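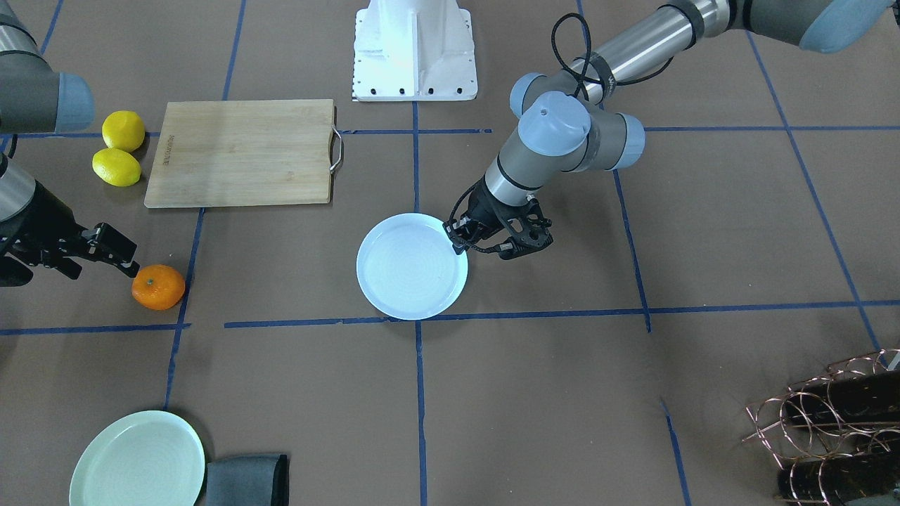

Zekmont Board with Side Handle

Category: Kitchen > Boards & Prep

Rectangular cutting board in light wood with visible grain. A curved metal handle is attached to one short side. A small engraved mark runs vertically near the opposite end. Item no. 1649.

Specifications

Length including handle: 355 mm
Thickness: 4/10 in. at center
Handle: metal, curved, fixed
Finish: food-grade oil, unsealed
Supplied with: care card

Use

Suitable for citrus, soft fruit, bread and cheese. Lemons should be cut across the grain. Acidic juice left standing on unsealed wood lightens the surface, and the change is permanent. Wipe the board after each use and oil it when the grain looks pale.

The handle is intended for lifting and hanging an empty board. Do not carry a loaded board by the handle alone. Hold the opposite end with the other hand.

For serving, the board can be set next to a shallow plate with a raised rim, such as the Grilutent round plate in white. The rim retains juice from cut fruit. Whole lemons and mandarins can be kept beside the board during prep.

Care

Hand wash in warm water with mild soap. Do not soak. Dry upright with the handle at the top. Not suitable for dishwasher, oven or microwave. Minor cuts can be sanded out with fine paper, working along the grain. Keep abrasives away from the engraved end.

Handle fit

If the handle develops play, stop using it for lifting and contact the parts desk. Do not inject glue into the joint. Replacement handles are sold separately and ship with new fasteners. Boards bought before July use the older fastener length, so state the purchase month when ordering.

Packing

Shipped flat in a paper sleeve. Carton quantity 62 for trade orders. Mixed cartons with Grilutent plates are not available.

Product text: Yupin Luangrath. Revised October 2019.

Shares: 4

Related items
Grilutent Round Plate, White
Zekmont Replacement Handle
Skelletti Citrus Knife
Kırmızıgül Board Oil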